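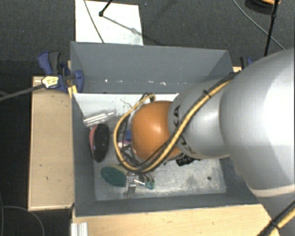
Sallosby opens mixed-goods returns service

Sallosby has opened a returns service for shops that get back small goods in mixed loads. It starts in February at the firm's Skallus depot and is open to retailers of any size.

Returned items will be tipped into open bins, sorted by type, checked and repacked. Shops will get a list of what came back and what state it was in within 3 working days. Goods that can be sold again go back to the shop or into storage at the depot, which has 3,973 shelf places. The rest is set aside until the shop decides what to do with it.

"Small shops tell us that returns sit in a back room for weeks," said Faith Sang, depot manager at Sallosby. "They come in all shapes and they don't arrive in neat boxes. We take them as they are."

A trial with the homeware seller Suwannarat ran for 5 months and covered 123 product lines. Anong Phetsri, who runs stock control at Suwannarat, said the lists had saved her team a good deal of typing. "We used to open every parcel ourselves. Now we only look at the ones with a query."

Prices depend on the number of bins sent each month. There is no joining fee. Retailers who want to use the service should contact Andor Dudás at the Skallus depot.

ENDS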